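March, late, kitchen table

The sourdough is finally doing what it's supposed to and I'm so pleased I could write it on the side of the house. Day 22 of the new starter. It smelled like nail polish remover for most of the first two weeks and I came very close to pouring it down the sink, and then this morning I took off the lid and got apples. Apples and a little beer! It had climbed right past the rubber band and left a skirt of goo on the glass.

I should back up, because I haven't written anything in here for ages and the last entry was me whining about the old starter dying. That one I'd kept going since we lived on Prirkik Street, and I killed it by being lazy over the holidays (pink streaks, straight into the trash, no arguments). So this one is from scratch, whole rye flour and tap water in a jar. The rye is the Palamarchuk kind in the brown sack, from the little store by the post office. The store had moved it to the bottom shelf behind the birdseed and I thought they'd quit carrying it. Minor panic. I bought two sacks and now the pantry door won't close.

The first loaf was last week and it was a brick. I mean I could have propped the garage door with it. I ate two slices out of stubbornness with a lot of butter, turned the rest into crumbs, and the crumbs are still in the freezer because who needs that many crumbs. I'd followed the recipe off the Dramovley Mill bag to the letter, 1,000 grams of flour for two loaves, and the recipe said four hours on the counter. Four hours! In my kitchen, in March, with the heat turned down and that window that leaks! It had barely woken up by then. I shaped it anyway because I wanted to go to bed, and I got what I deserved.

So this time I went slow. I mixed the dough before lunch and let it sit with just the flour and water for a while before the starter went in. Then I folded it every time I walked past, which probably came out to five or six folds. I put the bowl in the oven with only the light on. I also taped a note over the oven knob saying DOUGH IN HERE, on account of what happened to the pie crust and the plastic lid that one time. The whole house smelled like melted toy for two days and I am not going through that again.

The dough took all afternoon and I got a weird amount done in between. Paid the water bill. Cleaned out the drawer with the batteries and found the good tape measure. Put clothes away upstairs, called the dentist and sat on hold, came down and folded, went up again. There's something nice about a day chopped up like that. I never feel like I'm waiting around, I just keep getting called back to the kitchen by a bowl.
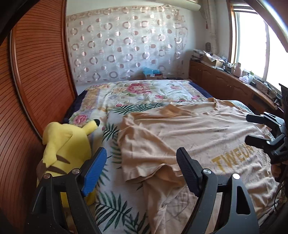 So how do I know when the dough has had long enough, if the recipe's clock is no good to me? I go by the size and the jiggle: it should be up by half or a bit more, domed at the edges, with bubbles showing, and the whole thing should wobble when I shake the bowl.

I wrote that on an index card and stuck it inside the cupboard door, next to the one about rice. I'm going to need it, too, because I forget everything I learn about bread the minute I've eaten it.

By six it had the wobble. I floured the counter, tipped it out, and it sort of sighed and spread and for a second I thought, oh no, soup. But it held together! I did the preshape, gave it a rest, did the real shape, and got it in the basket with rice flour so it wouldn't weld itself to the cloth like last time. Into the fridge overnight, on the shelf where the milk goes, so the milk had to go in the door and the mustard had to go on top of the eggs. The fridge is all bread politics now.

This morning I heated the Trudell pot for nearly an hour. It's the heavy one with the chip in the lid that I got at the church rummage sale, and it weighs as much as a toddler. I slashed the dough, which I'm still terrible at. I wanted one long curve and I got a sort of lopsided grin. Lid on, then lid off, then I sat on the floor in front of the oven door like it was television.

And it rose! It really rose, and the grin opened up and got a crispy edge on it, and the bottom came out dark but not burned (I'd put a cookie sheet on the rack underneath, must remember to do that every time). I stuck the thermometer in and it said 98, and I just about had a heart attack until I noticed the thing was set to Celsius. Right on the money, then. I have no idea who changed it. Probably me.

I was supposed to wait for it to cool. I lasted maybe half an hour. The middle was a hair gummy from cutting it too soon but the flavor, oh my gosh. Sour but not bossy. The crust crackled all over the cutting board and down my sleeve. I had it plain, and then with butter, and then with the last of the plum jam, and I skipped lunch entirely after that.

Things to do differently: a touch less water. Sharper blade, the one I've got is dragging. Maybe a handful of walnuts next time, if I can find where I put them when I moved everything to fit the rye.

Starter's fed and back on top of the fridge. I still haven't named it. The old one had a name and look how that went.

Need eggs, dish soap, parchment.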